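Ticket 178: Right gripper loses reference during boxing cycle, Station B
Status: Open, pending parts
Priority: Medium
Site: Villton, second-floor laboratory
Equipment: Two-arm cell, Carretero controller, belt conveyor
Opened: February 27, 2022
Reported by: Cell operations
Assigned to: Jestden support, second line

1. Summary of the fault

During the shoe boxing task, the right gripper intermittently loses its position reference after the arm has reached the approach pose above the open box. The controller raises fault 51 (gripper reference lost), both arms stop, and the conveyor stops with them. The cell cannot be resumed from the operator panel. A full restart of the gripper driver is required, followed by a homing move, for which the arm must first be backed away from the box by hand guiding.

No injury has been reported. In one case the gripper closed by itself during the restart, before the homing command had been given. The reporting party regards this as a safety matter and asks that it be treated separately from the loss of production time. Support agrees. See section 4.

2. Conditions at the time of the fault

The task program is Tutell Pack, in the version installed in January. The conveyor carries one shoe at a time to the near end of the belt. The box is set on the front table with its lid raised, and the right arm checks the box position before any transfer begins. The fault has been recorded only at this check. It has not been recorded while a shoe was held.

The operations log shows 106 cycles attempted in the reporting period, of which 17 ended in fault 51. The left arm raised no faults of its own in the same period.

3. Actions taken by the site

The site restarted the controller and reloaded the task program. The fault returned during the same shift.

The site then lowered the approach speed of the right arm to half of its normal value. The fault occurred less often but was not removed. The site has kept the lower speed in place and is asked to continue doing so.

The gripper was exchanged for the spare unit. The fault returned with the spare fitted, and the original unit was put back. Support therefore considers a defect inside the gripper itself unlikely.

4. Response from support, first entry

The log files attached to the ticket have been reviewed. In every recorded case the gripper stops answering the controller for a short period, then answers again with its position counter at zero. This pattern is consistent with a brief loss of supply voltage at the gripper. It is not consistent with a program error, and the site is asked not to make further changes to the task program while the matter is open.

The approach pose above the box requires a large rotation at the wrist. Support asked the site to confirm how the cable is routed between the wrist and the gripper body, and whether it is clamped at both ends.

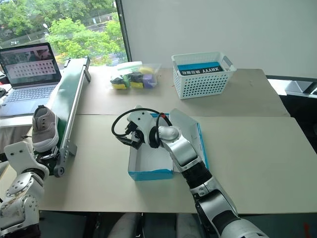 The cable should have enough slack to allow the full wrist rotation without pulling on the connector, and the slack should not be able to catch on the lid of the box. Where the loop stands free of the arm, a second clamp is to be fitted on the wrist side. The site should use the soft clamp from the service kit – cable ties are not permitted on this line, as they can cut into the jacket over time.

With regard to the unexpected closing during restart: the gripper driver in its present version performs a short self-test when power returns. The self-test includes a closing movement. The operating manual does not state this clearly, and a correction has been requested. Until further notice, hands must be kept out of the gripper at all times while the driver is restarting, including when the emergency stop is pressed. The emergency stop removes power from the arm motors but does not remove it from the gripper.

5. Reply from the site

The connector at the wrist was opened and inspected with the cell powered down. One of the two supply pins was found to be set back in its housing. It could be moved with light finger pressure. The pin was pushed forward until it locked, and the connector was closed again.

A test was then run with no shoe on the belt. The right arm was moved repeatedly between its rest pose and the approach pose. Fault 51 was raised once, close to the end of the wrist rotation. The site asks whether the cell may remain in use.

6. Response from support, second entry

The cell may remain in use under the following conditions:

The reduced approach speed stays in force for the right arm.

The restart of the gripper driver is carried out only by trained staff, with the arm backed away from the box and the area around the gripper clear.

Each further occurrence of fault 51 is entered in the operations log with the wrist angle at the time of the fault.

A replacement wrist cable with a new connector has been ordered. The loose pin is accepted as the probable cause, but the single fault recorded after the repair suggests that the cable itself may also be damaged near the connector. The old cable must be returned to Jestden after the exchange and should not be discarded or kept as a spare.

7. Open items

Replacement wrist cable: ordered, delivery date not yet confirmed.
Second cable clamp: to be fitted by the site at the time of the cable exchange.
Manual correction concerning the self-test: with the documentation group.
Driver change to delay the self-test until the operator confirms it: requested from Carretero, no answer received.

The ticket will remain open until the new cable has completed a full shift at normal approach speed without fault 51.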